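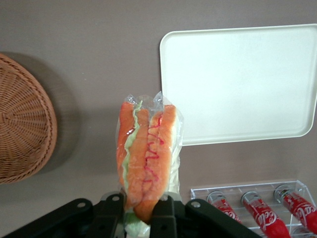
Toy hot dog in a clear plastic bag

Search the help pages Go

Is Vondcombe getting a third season or not?
Posted by Adaeze Ibrahim, Oct 17, 2021

I finished season 2 of Vondcombe last night and it stops right after Sirko gets on the ferry. The app still says "new episodes" under the title but there is nothing after episode 9. Has it been renewed? I've seen people say yes and people say canceled, and none of them link to anything. Also, is the Cistircombe special part of the story or can I skip it?

Demyd Onyshchenko
No renewal has been announced. It hasn't been canceled either, as far as I can find. The "new episodes" label stays on a show for months after a season is added, so don't read anything into it. The last word from the producers was in March, when they said scripts for three episodes had been written. Scripts get written for plenty of shows that don't come back.

Watch the special. It's set between the two seasons and explains why Sirko sold the house. It's listed separately, under Specials, so search for it by name.

proltano_fan
my cousin says its coming back for sure. season 1 was better anyway

mapleroute
Agree with Demyd on the special. One thing to add: if you turn on alerts from the show's page you get an email when a date is set. I did that for Proltano and it worked, but you have to do it on the website. The option isn't in the TV app.

Related
Proltano: what order do I watch it in?
Who plays the ferry captain in Vondcombe?
Subtitles out of sync on the Cistircombe special
How to turn off autoplay between episodes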